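Ticket: slow wifi and drop outs, upstairs office, Larkavell building
Status: Open, waiting on vendor
Logged by: Assunta Bortolotti

9:10 am
Users upstairs losing wifi since the Trulis controller update. Laptop says connected, full bars, no internet. Comes back by itself after a couple of minutes. Wired is fine. Phones same as laptops so not a driver thing.

9:40 am
Rebooted the access point from the controller. Came back on channel 36, same as before. Dropped again before I'd finished my coffee. Ping to gateway fine then 2000 ms then nothing. 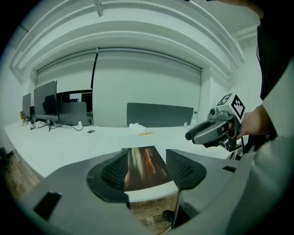 10:25 am
DHCP next. Lease pool is 133 addresses and the log is full of "no free leases". Old leases not being released, looks like the update reset the lease time to something silly. Went up to test at the long white desk, the end with the two monitors, blind down over the window so at least could read the screen. Laptop on wifi got a self assigned address. Plugged into the wall port, fine straight away. Cleared the stale leases and set the lease time back to 2 hours.

11:50 am
Better but not fixed. Addresses OK now. Still getting a drop when people walk between the kitchen and upstairs, so roaming is a seperate problem. Turned off fast roaming on the staff network. Guest left alone for now.
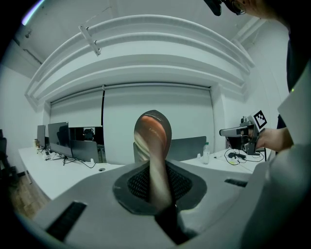

Upstairs, grey sleeve and dark glasses at right.

1:30 pm
Rang Schwerdtfeger support. On hold for about 20 min. They want a packet capture and the controller logs, zipped. Reckon it's a known bug with the Zuvitz switch and tagged VLANs but wouldnt give me a bug number. Sent both through.

2:15 pm
Two drops since roaming was turned off, both on the old laptop. Swapping its wifi card in December anyway. Don't roll back firmware untill vendor replies. If it goes off again please note the time and which room, and reply to this ticket, don't start a new one.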